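Detau Suturing Practice Notes
README for the shared folder

Read this before you use anything in here to make a claim about how people learn to suture. Several people have already done so without reading it, and the claims were not good.

What is in the folder

There are 440 entries. Each entry covers one attempt at closing a marked line on a practice pad: a short written note, a rating, and in most cases a still. Of those, 242 have a rating from a second reader. The rest were rated once, usually by whoever was at the table, and you should treat them as opinion.

The notes were collected at the Atstead skills room over one spring and finished in June. Evangelia Gkikas set up the rating sheet. Janelle Bañez and Hélène Cloutier did most of the second readings. I keep the folder and I wrote this file, so complaints about tone come to me.

Fields

entry: a plain number, assigned in the order things were typed up. The typing order is a poor guide to the order of practice. A stack of sheets from one Saturday was entered weeks after everything around it.

pad: Hemus or Kouris. These are our names for the two batches of practice pad. Hemus pads are softer and forgive a bad bite. Kouris pads tear if you pull across the line. People score better on Hemus, and I don't believe for a minute that they are sewing better.

line: straight, wavy or short. Judged by eye. Whoever drew the line also decided what to call it.

thread_note: free text on how the thread was managed. Loops, drag, tails left too long, tails left too short. It is the most useful field and the least consistent one.

needle_note: free text on how the needle was held and where it went in.

rating: 1 to 5. See the section on ratings, where I try to talk you out of using it.

second_rating: same scale, blank if there was no second reader.

About the needle and thread notes

Most beginners are told to watch the needle, and they do, and meanwhile the thread goes wherever it likes. The notes are full of this. A loop gets left lying beside the jaws, the next pass goes through it, and the writer puts down "tangle" as if it fell from the ceiling. When you read thread_note, look for what was said about slack before you look at anything else.

A curved needle held in the jaws, a wide loop of black thread to the left and a long straight strand running off up the pad is the kind of thing these notes describe.
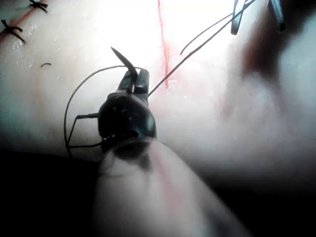 Does a big loop of slack mean the stitch is going badly?

Slack alone tells you very little. A loop may be there on purpose, ready for a wrap, or it may be thread that got away from the person sewing, and a note that only says "large loop" can't settle which. Read it together with the rest of the entry, and if the rest of the entry is thin, leave it out of your count.

The second readers were asked to mark intent only where the written note stated it. Hélène kept to that. In the early entries some of us did not, and you will find confident remarks about what a person meant to do that rest on nothing. I have left them in because removing them would hide how the ratings were made.

About the ratings

The scale was meant to run from 1 (would need to be cut out and redone) to 5 (even, flat, nothing to add). In practice hardly any rater used 1. It felt rude. The bottom of the scale is therefore 2, and a 2 can mean anything from "slightly crooked" to "the pad was ruined."

Where there are two ratings, they match exactly in around half the cases. I have heard this called good agreement. With a scale that people use four steps of, and mostly the middle two, I would call it ordinary luck with some skill mixed in.

Evdokia Stamatopoulos argued for dropping the ratings and publishing only the notes. I agreed with her then and I still do. We were outvoted, so the column is there.

Things this folder can't tell you

Whether anyone got better. There is no field for who was sewing. We left it out on purpose for privacy, and that was the right call, but it means you can't follow a learner from one attempt to the next. Please stop plotting rating against entry number and calling it a learning curve.

Whether practice on a pad carries over to tissue. A pad doesn't bleed or move, and its red line stays where you drew it. I have my doubts about how far a neat row on a pad gets you. Nothing in this folder supports my doubts either.

How long a stitch took. Times were written on some sheets, but people started the clock at different moments — some at picking up the needle, some at the first bite — and I took the field out.

Known problems

Some thread_note fields use "tail" for the short end and others use it for any loose end. I fixed the ones I was sure of.

The words "left" and "right" follow the view of whoever wrote the note. For stills, that is the still. For notes made at the table, it could be either side of the table.

Pinkish smears are mentioned in a number of entries. Don't use them as a sign of anything. Pads were wiped and used again, and a note about a smear doesn't say how old it is.

A few entries describe pads that are neither Hemus nor Kouris but were filed as Hemus. Vasiliki Liapis spotted the first of these. I doubt we have found them all.

Using and changing the folder

You may use the notes for teaching, and you may quote them without asking. If you quote a rating, quote the second one beside it, or say that there isn't one.

Corrections are welcome if they come with an entry number. "The Kouris ones look off" is a correction I have received twice and can do nothing with. Put the entry number, the field and what you think it should say, and send it to the Detau list. I read it on most mornings before nine.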